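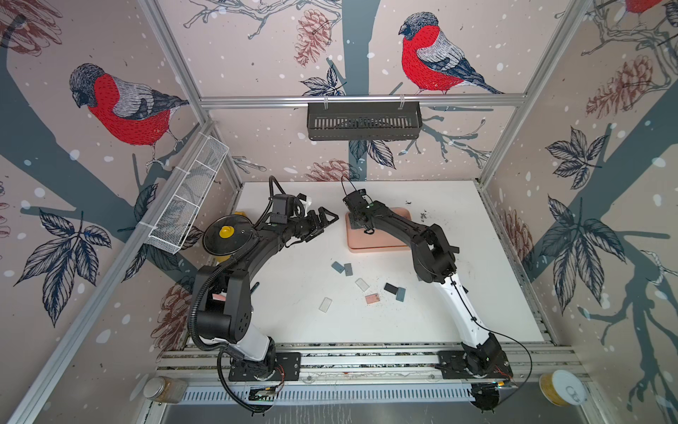 Sheyla Huanca wants to know if I'd still buy the used Marulanda wagon after 4 months with it, or if I'm just being stubborn.

Fair question! Short version: yes, but I'd pay less for it. I let the dealer talk me into the tow package and I have towed exactly nothing.

It had 76 thousand miles on it when I got it. The engine's fine. The seats are great, like really great, I drove to Flultmont and back in January and my back didn't complain once.

The gearbox is where I get grumpy. It hangs on to second too long when you pull out of a parking lot, then sort of lunges. You learn to lift your foot a little — my sister still hasn't and she rides it like a horse.

Repairs so far: one wheel bearing and a set of rear pads. Just under $1000 all in, and $100 of that was the shop looking for a rattle that was my own ice scraper under the seat.

Lesego Oosthuizen asked about tires. I put all-seasons on it and it got a lot quieter on the highway. The old ones were cupped pretty badly, so check for that if you go see one.

Also the radio forgets my stations every time the battery gets disconnected. If anybody knows a fix for that please tell me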